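Print this message
E-mail this message

List: Satance — shared rooms and how we furnish them
From: Kenza Ezzat
Date: 9/10/19
Subject: Re: White tables, and does a desk phone still belong?

Faustino Beltrán wrote:

> Hello all,
>
> We move into the new room in April and I have to settle on tables before the winter. Romana wants white with a marble pattern. I'm afraid it will look like a hotel bathroom and show every coffee ring. She says Kenza's group has them at Vutar and loves them. Is that true? Would you buy them again?
>
> Second thing. We have inherited a desk telephone with a real cord and a real handset. Half of us want to keep it out on a table and the other half want it in a cupboard. Does anyone still have one out where people can get at it?
>
> And if you have open shelves, what on earth do you put on top of them?
>
> Faustino

Faustino, yes, it's true, and I'm so glad you asked, as I could talk about this room all day!

Shelves first, because I think they do more for the place than anything else in it. Ours is a tall white unit with thin shelves, and it stands under the mezzanine by the white pillar. I was sure white on white on white would be dull. But then you have the black railing up above, and suddenly the whole thing hangs together. On top we keep a pair of rounded black-and-white things that Bohumila Trnka brought in, and everyone who visits asks about them. My advice is to put very little up there and make it bold. You can see them from clear across the room.

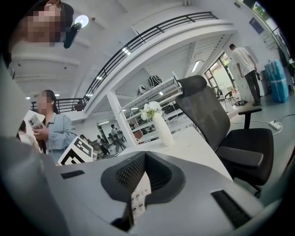
The tall shelves under the mezzanine, with Bohumila's black-and-white pieces on top.

We tried plants up there before that (three of them, all dead by the second summer — it's a long way up with a watering can). We tried box files too and it looked like a tax office. What I would do is leave the lower shelves half bare for the first few months and let people bring things. They will, believe me.

Now the tables. The pattern is a white marble look with gray veins, and I was on your side at first, Faustino, I really was. I wanted plain birch. Oldřich Hájek wore me down over five long e-mails and I have since told him he was right. The veins are what make it work! A plain white top shows every crumb and pencil mark, and on ours the eye just slides over them. Coffee rings wipe off with a damp cloth if you get to them the same day. Tea is worse, for some reason. Black tea left overnight took me two goes with baking soda.
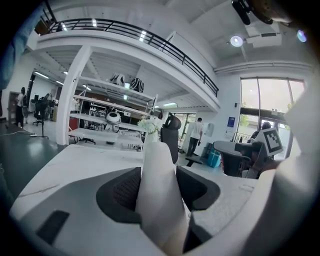 The other thing I'd say for a pale top is how much light it gives back on a gloomy afternoon. We had dark desks in the old place on the Dvořáček side of the courtyard and we kept lamps on all day long. Ask Romana to bring you over some morning before you order, and bring whatever you plan to put on the tables too. Colors look different on that surface. My green folders looked wonderful on it and my brown ones looked like mud.

As for the telephone, keep it out! Please! Ours is beige, with the sloped face and rows of little gray buttons, and a coiled cord that I can't leave alone when I'm near it. I'd guess it dates from 2000 or so, but if anybody on the list knows their phones I would love to hear better. It sits right on the tabletop, and against the marble pattern that old beige looks rather grand. Picking up a handset with some weight to it is such a pleasure.

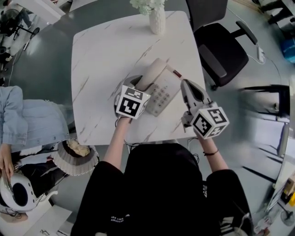
The beige phone on its marble-patterned table, flowers at the far edge.

The flowers are artificial, before anyone asks, and I'm not ashamed of it. Pale green and white, in a white vase with a bit of texture to it. I dust them with a soft paintbrush. See above about the plants.

A couple of practical bits for Faustino. Square tables are easier to push together than you'd think, so don't let the Prirkeo people talk you into the long ones unless the room is very narrow. Get chairs with padded seats and tall backs if people will be sitting for more than an hour. And work out where your power strips will go before the tables arrive — we did it afterward and moved everything twice.

Has anyone tried the marble look in the darker gray? Oldřich is already making noises about it for upstairs.

Kenza

Print this message
E-mail this message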